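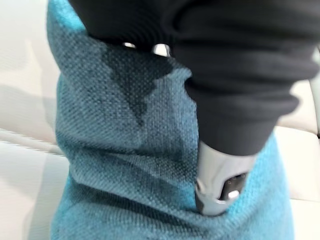
Jobs & Openings > Operations > Hospitality

Room Turnover Lead, Robot-Assisted Crew

Wenamico runs furnished short-stay apartments, and we are hiring a person to lead a crew that is changing quickly. Our housekeepers used to do the whole turnover by hand: beds, kitchens, floors, and the long tidy of the living room with its cushions, throws and stray wrappers. For the past 3 months the living rooms at our Pimside building have been shared with two-armed robots, and we like where it's going enough to build a real job around it!

The building has 72 apartments. The crew has 28 people. No position was cut to make room for the machines, and this opening is a new one.

What has changed is the day itself. There is less bending over low sofas and more looking, judging and deciding. Soft things are still the tricky part, because fabric folds differently every time you touch it, and a stain that a housekeeper spots from the doorway may need to be flagged to the robot by a person. Our crew members have become very good at this, and several of them now write the room notes that the rest of us work from. We want a lead who will listen to them.

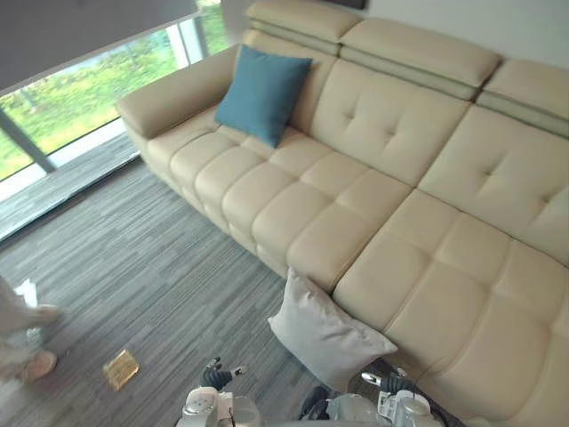

PIMSIDE, October

The job is 40 hours a week, daytime, with a start at 8 a.m. You would:

- plan the day's apartments with the crew and decide which rooms get a robot and which don't
- stay with the robot while it works a living room, and stop it whenever you think you should
- check upholstery and cushions afterward and pull anything that needs the laundry
- keep a short written log of what went well and what had to be redone by hand
- train new housekeepers on the Aguirre checklist, our own room-by-room routine
- bring the crew's complaints to the engineers at Branmont, who want to hear them

You should have worked in housekeeping, laundry, janitorial or a similar trade, and have led a shift or trained a coworker. You don't need a degree or any background in robotics. We'll teach you the controls, and most of our people picked them up faster than they expected (some now argue with the engineers about grip settings, which we love). You should be comfortable on your feet and able to write a clear note.

Pay is hourly, with paid training, health coverage and paid time off. Current crew members are welcome to apply.

To apply, send a resume or just a page about your work to the Wenamico hiring desk, or drop it at the Pimside front office before 4 p.m. Please mention which shifts you have worked and when you could start. Everyone we interview will spend a paid morning with the crew.

More openings
Laundry Attendant, Evenings
Front Office Associate, Pimside
Maintenance Technician
Housekeeper, Part Time
Linen Driver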